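Anddale Community Garage Sale – your questions

Monday, April 8, 2019
By Edem Korletey

Same questions keep landing in my inbox so here they all are in one spot. Read first, then email if you're still stuck.

When is it and where do I go?

Last Saturday of the month, 8 am to 2 pm. All over Anddale, at people's own driveways. Maps at the library from the Thursday before, or print your own. We've got 400 copies and last year they went early.

How do I get my house on the map?

Fill in the form at the library desk or the one in the March newsletter. Costs $3 per address. Cash in the envelope please, coins are fine. If you're in a unit block and sharing the front lawn that's one address, one fee.

I missed the form. Can I still sell?

Yes, just won't be on the map. Put a sign at the corner. Chalk on the footpath works too.

What sells?

Small household stuff, always. Lamps, baskets, storage tubs, kids' books, garden tools. Big furniture is slow unless you can help load it. Clothes go if they're on a rack, hardly ever if they're in a pile on the ground.

Put things up on a table if you've got one. People don't like bending over, and it makes a five dollar lamp look like a ten dollar lamp.

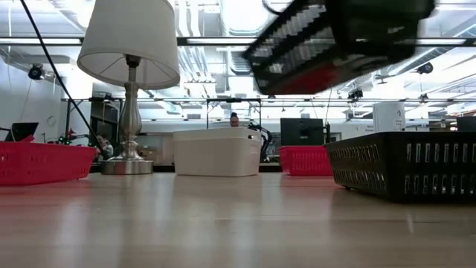
How should I price?

Lower than you think. Stickers on everything, people are shy about asking. Round numbers – 50c, $1, $2, $5. If it was a wedding present and you can't bear to let it go for four bucks, leave it inside.

Do I need a float?

Yes. Lots of gold coins and a few fives. First customer will hand you a fifty, garanteed.

Can I sell electrical things?

Toasters, lamps, radios etc are ok if they work and the cord isn't damaged. Run a lead out so people can try them. Broken ones marked "for parts" and say so out loud as well. No gas heaters please.

What can't I sell?

Car seats for kids, bike helmets, cots without paperwork, anything recalled. No food without a permit, but the lemonade kids are fine, we checked.

Where do buyers park?

Postma Street oval, 200 spaces, free. Please don't block driveways on Bruvitz Lane, it's narrow and the bus still has to get thru. Riding is easier – Bikex are lending out cargo trailers on the day, bring ID.

What if it rains?

Still on. Move into the garage or carport. Only called off for a severe weather warning, and we'd put a note on the library door by 6 am. No refunds on the map fee sorry.

What about leftovers?

Take them back inside. Not on the nature strip! Council will fine you. The op shop on Postma Street takes clean goods Monday to Friday, knock first, don't leave bags out overnight.

Comments

Trish M
Can we start before 8? Had dealers at the gate at 6.30 last time with torches.

Edem Korletey
Up to you but the map says 8. I keep the gate shut and the dog out.

gav_anddale
Is the sausage sizzle on again at the oval

Edem Korletey
Yes, from 9. Onions too.

Noelene
Looking for a decent white lampshade if anyone is selling one, mine got sat on. Will be coming past Bruvitz Lane first.

Trish M
Noelene I might have one, number 14. Come early ish.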